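Jevik Block Wear Notes – README
Version 2, last edited 30 March 2026
Kept by Teresa Adamczyk and Joscha Lammers

Short written notes on the condition of painted wooden blocks. Please read the part on grades before you quote anything from it.
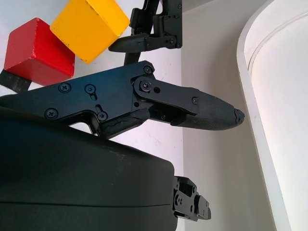
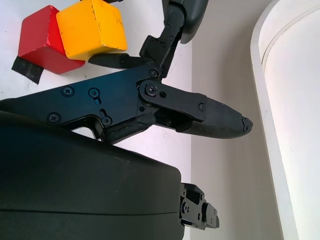
Issue 3, page 2

Share 3 | Comments 2

What this is

A table of notes on painted wooden cubes, kept as one plain text file with a row per block. There were 800 rows in version 1. There are 620 now. The missing ones were taken out by us, and the reasons are further down.

The red cube in the first picture is the sort of thing we mean by "slightly worn": paint chipped on the edges, still plainly red. The yellow one near it has small dark specks. I would not like to say what the specks are. Version 1 would have called them dirt without a second thought, and that is a fair part of why there is a version 2.

Where the blocks came from

Most are from the Weldale toy library, which lent out the same boxes for years and has no firm record of when it bought them. A smaller lot came from a nursery in Nemcombe that was clearing shelves. Britta Oltmanns collected those in November and wrote the first notes on them at her kitchen table, in pencil, and her handwriting accounts for a few of the odder spellings.

We were told the Weldale blocks were all beech. We have no way of checking that under the paint, so the wood column has gone.

What is in each row

block: our own number, starting again at 1 for each box
box: W for Weldale, N for Nemcombe
colour: one everyday word, no shades
edges: clean, worn, chipped, or bare
faces: free text, usually a few words
grade: 2 or 3, see below
who: initials of the person who wrote the note

An empty field means the writer left it empty. It does not mean there was nothing wrong with the block.

The grades

The original scheme had five grades and came from Knut Görtz, who is fond of grades. His claim was that two people looking at the same block would give it the same number. We tried it with Torben Haberkorn and Britta on one of the Weldale boxes and they agreed so seldom that we stopped writing it down. Knut thinks they were careless. I think that once you are past "fine" and "not fine" you are mostly recording how patient the person was.

So only two grades are left, still called 2 and 3 so that old rows didn't need renumbering. A 2 is a block you would give to a child without looking at it again. A 3 is one you would look at again. Grade 1 was meant for unused blocks and we had none. Anyone wanting finer steps can read the faces column and make up their own.

Rows taken out

Blocks whose colour was given as two different words by two people. Orange and red were the usual trouble, and lamplight had a lot to do with it.

Rows copied from one box to the next with only the number changed. Joscha found these. There were more than either of us would like.

Anything that was a cylinder or an arch. They got in early on and the edges column makes no sense for them.

Things people have said this shows

That yellow paint wears better than red. It might. The yellow blocks may also have spent more time at the bottom of the box, or been bought later, and the file can't tell you which. Please don't cite us for it.

That the Nemcombe blocks were washed and the Weldale ones weren't. Somebody said so at the handover. It isn't in any row.

That chipped edges come from dropping. A reader from Akl wrote to say they come from packing boxes too full, and gave a good argument with no evidence attached – much like ours.

What it is fit for

Learning how people describe worn paint in short notes, perhaps. Comparing one writer's habits with another's, yes, if you use the who column. It says nothing on whether a block is safe, and neither grade should be read that way. No one here tested the paint.

Known faults

Box W has a run of rows where "chipped" was used for everything. The initials TA and TH were mixed up in the Nemcombe rows and I have corrected only the ones I remember writing. Some notes mention a block "as above" and the one above has since been removed.

Corrections

Send them to Joscha with the box letter and block number. Saying that a grade feels wrong is fine but won't change it.

– T. A.

This site uses cookies to remember your settings. Accept | Manage

Get new issues by email. Sign up to the newsletter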